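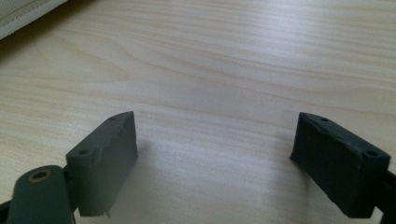
January 10, 2019

Draltby workshop, finishing bench. Second entry on the water-based varnish from Gremus, applied to the trial panels for the Karnevar order.

The first coat was cut back by hand with 332 grit and the second with 1,000. Panel 3 was left at the coarser grade for comparison. Thinning was kept as in the previous entry. The heater was switched off at midday, and the slower drying after that should be borne in mind when the panels are compared.

Stock of the old oil varnish stands at 1,212 ml – enough for the Dabbas doors, but not for the frames as well.
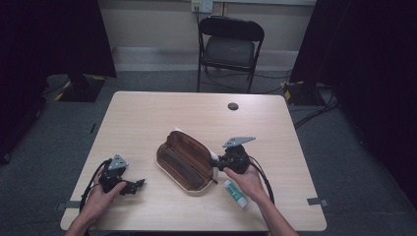
A colleague remarked that the coarser grade leaves the varnish more to hold on to, and asked that Panel 3 receive its last coat before any decision is made. This is agreed. The remaining panels will wait on the rack until then.

Cloths are to be changed between coats. Lint was found in two panels and had to be picked out with a needle.
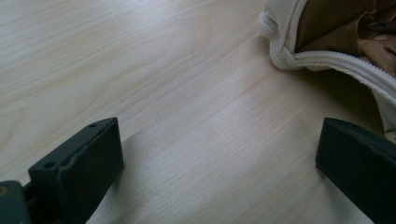 Table top, pale wood, grain running diagonally.

Next: last coat on Panel 3, then the scratch test on all panels. Order more 1,000 grit.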